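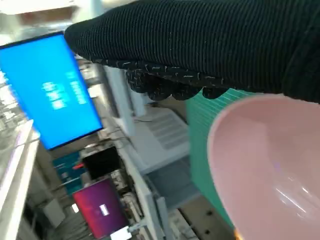
Figure 1. Pink plastic bowl below a gripper in a ribbed knit covering.

Journal > Personal Care Studies > Short Papers > Section 3

3. Patch testing and record keeping before lash and brow tinting

3.1 Setting

The work was carried out in salons in Clelstead that offer lash and brow tinting as a regular service. Six salons agreed to take part. All of them used the same two tints, sold to the trade as Vallia and Erdem, and all had a written rule that a new client must have a patch test before the first appointment. The rule itself was much the same everywhere, but the way it was written down differed a good deal from one salon to the next.

3.2 Records

We asked for the record cards of clients who had booked a tint from April onwards. The last cards were collected on 26th June. This gave 700 cards, of which 400 belonged to returning clients and were set aside. Of the rest, 288 were complete enough to use. The others had no test date, or a date that could not be read.

Cards were copied by hand into a single sheet. Where a salon kept both a paper card and a booking entry, and the two did not agree, we took the paper card -- staff told us that it was filled in with the client present.

We use cookies to remember your reading settings. Accept | Manage
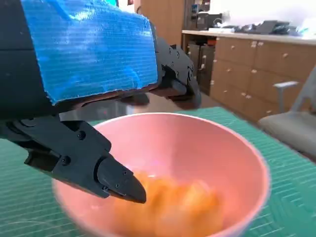

Figure 2. Two-fingered black gripper with blue corrugated plastic, at a bowl.

3.3 What counted as a test

A test was counted if the card gave the product, the place on the skin and the date. Behind the ear and the inside of the elbow were both accepted. We did not count a note such as "fine last time" or "tested elsewhere", even when it was signed.

The gap between test and treatment was worked out in whole days. The Gestberg form, which two of the salons had adopted, has a box for the hour as well, but it was often left blank and we have not used it.

3.4 Limits

The cards show what was written, and a test may have been done and never entered. Clients who had a reaction and did not come back may also be missing -- a salon has little reason to keep a card for a booking that was dropped. Lash perms and extensions were left out, as the adhesives and lotions call for a different test.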